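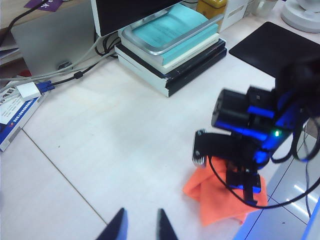

Listening to the Forest Floor

Researchers at the Tekura Institute have spent three seasons recording sounds that most people never hear. Their subject is the leafhopper, an insect a few millimeters long that communicates by shaking the stem on which it sits. The signals travel through the plant instead of the air, and a neighbor on the same plant receives them through its feet. The results, published on 21 Nov 2025, suggest that these exchanges change considerably when the plant is short of water.

The project is led by the behavioral ecologist Anneli Sjöberg, who joined the institute after completing her doctoral work on vibration in web-building spiders. She began with a simple question. Insects that signal through plants depend on the stem to carry the message, and a stem that has lost water is less stiff than one that has not. Whether the insects adjust to this difference had received little attention, in part because most laboratory studies keep their plants well watered throughout.

"We take great care of our plants, as any laboratory does," Sjöberg explains. "That means we had been studying these animals under conditions that they meet for only part of the year. In August, on a south-facing slope, the plant under an insect may be quite a different object by late afternoon than it was in the morning."

Field work was carried out at Dabbas, a stretch of dry grassland and open woodland that the institute has used as a study site for many years. The team marked 127 plants along a gentle slope and visited each of them repeatedly between late spring and early fall. A small laser device, set on a tripod and aimed at the stem, measured movements far too slight to be seen. Soil moisture and air temperature were noted at every visit, together with the wind speed, which proved to be the main practical difficulty. On breezy days the motion of the grass covered the signals completely, and recording had to be moved to the hours just after sunrise.

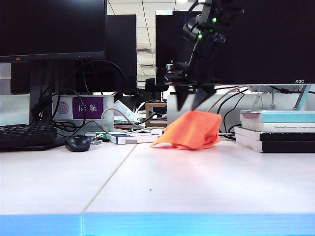
Male leafhoppers of the species under study produce a call made up of a steady pulse followed by a short rising phrase. A female that is ready to mate answers within a second or so, and the male then walks toward her, pausing at each branching point to call again. On well-watered plants the pair usually found each other within a few minutes. On plants under drought stress the search took longer, and a larger share of the males left the plant before the female was reached.

The calls themselves also differed. Males on dry plants repeated the opening pulse more often and delivered the rising phrase at a lower pitch. To find out whether the animals were changing their behavior or whether the stem was simply altering the sound on its way through, the team turned to playback. A recorded call was fed into the stem by a small magnet driven by a coil, and the signal was measured again at several points farther along. The stem accounted for part of the lower pitch. It did not account for the additional pulses, which the researchers attribute to the insects.

A second series of trials took place indoors, in the institute's climate rooms at Iravport. There the team grew seedlings under two watering schedules and introduced 67 pairs of insects, one pair to a plant. The indoor trials confirmed the main pattern seen in the field. They also showed that males moved from a dry plant to a watered one returned to the ordinary call within the hour, which indicates that the adjustment is flexible and is not fixed during development.

Females proved less adaptable. They answered the altered call less readily than the ordinary one, whichever plant they were sitting on. When the extra pulses were removed from a playback recording, the rate of reply rose again by around 31 percent. Sjöberg is cautious in interpreting this figure. A longer call may be easier to detect over distance and at the same time less attractive at close range, and the present data do not allow the two effects to be separated.

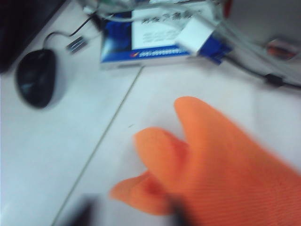 The study also considered the insects' enemies. Several small spiders found at Dabbas are known to use plant vibrations when hunting, and a male that calls more often may be easier to locate. The team recorded 50 encounters between spiders and calling males. Captures were somewhat more frequent on dry plants, although the difference was small and could have arisen by chance. A larger sample will be needed before any firm statement can be made.

Analysis of the recordings was carried out with Coltus, a program written at the institute that sorts vibration data by pattern and marks likely calls for review by a trained listener. Every call used in the published results was checked in this way by two members of the group working separately. Where they disagreed, the recording was set aside. The full set of recordings, including those that were excluded, is available to other researchers on request.

The work may be of interest beyond behavioral ecology. Leafhoppers feed on plant sap, and some related species carry diseases that affect vines and fruit trees. Growers in several regions have tested devices that disturb mating by sending vibrations along the support wires of a vineyard. If the insects' signals shift with the water content of the plant, the timing and pitch of such devices may have to be adjusted during dry periods. The authors did not test this possibility and make no recommendation to growers.

Field work at Dabbas will resume in the spring. The next phase will follow individual plants through a complete dry spell and the rain that ends it, with recordings made at fixed hours each day. Sjöberg also intends to include a second leafhopper species that lives on shrubs, whose woody stems lose stiffness much more slowly than those of grasses and herbs.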